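What's a screwdriver made of?

I love a good screwdriver (my shed's full of them!) and kids always ask me why the long skinny part is so shiny. It's called the shaft, and lots of them are stainless steel, a metal mix that doesn't go rusty easily.
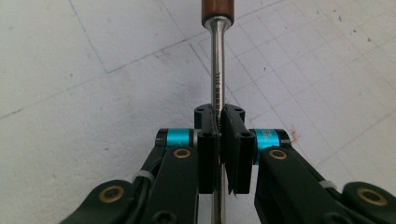
Sandamali Dewan wrote in to ask whether the handle's colour matters. Nope, pick your favourite! It's the grip that counts.

Before I build anything I draw squares on a big white board in grey pencil. Then I can line things up, and smudges don't bother me one bit. 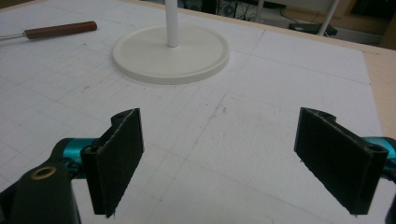
Page last changed: 21 Sep 2026

Want to try it? Grab a ruler, draw your own grid and ask a grown-up which screwdriver you can borrow.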